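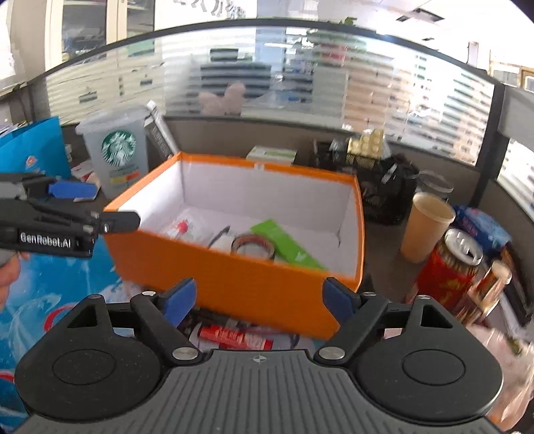

Is the Pimentel end-fed kit worth buying if you already own a decent dipole? Only if you often set up where there is one tree and no room for a second leg, and even then I'd wait for a sale.

Reading time: 3 minutes

Category: Portable antennas and accessories

Thursday, August 27, 2020

I bought mine in January after hearing it praised on the club net at Stirkstead week after week. The pitch is familiar. One wire, one matching box, up in minutes, works on 40, 20 and 10 metres without a tuner. I have heard that pitch before and I own a drawer full of the results.

The kit comes as a wound core, a small case, a length of thin wire and an instruction sheet that skips the bit most people get wrong, namely how to strip enamelled wire properly before soldering it. I had a dead joint first time round and only found it with the meter. A beginner would have blamed the radio.

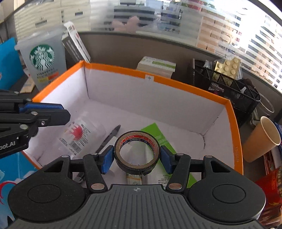
The wire is my main complaint. It is light, which the seller makes a lot of, but it kinks if you look at it sideways and it hangs on to every bramble. After 9 outings I had replaced it with some old stuff from Iltomwood Radio Spares, heavier and uglier, and it has behaved ever since. It did mean trimming for resonance all over again.

On the air it is fine. I took it up to Starkutano ridge with five watts of CW and worked 17 stations before the wind got the better of me. Odair Bezerra, a couple of hills along with his ordinary linked dipole, worked more and was packed up first. One afternoon proves very little, and he is a better operator than I am, but I'd like the people who say the end-fed "blows a dipole away" to show me their logs.

The match on 40 was good, on 20 passable, and on 10 I would not call it a match at all with the wire low over wet grass. Raising the far end helped. The matching box also got warm when I tried it at 100 watts from the garden. The sheet gives no power rating, so keep it for low power.

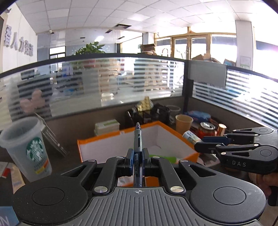 What I'd change

A proper winder in the bag, for a start. A strain relief on the case that isn't just a hole with a knot in it. And an honest line about which bands need retuning when you change the slope of the wire.

I'm keeping it for hills with one tree. The dipole still goes in the rucksack first.

Related items
Do you need a choke on a portable end-fed?
Telescopic masts in a high wind
Battery packs for five-watt rigs
Getting a line over a branch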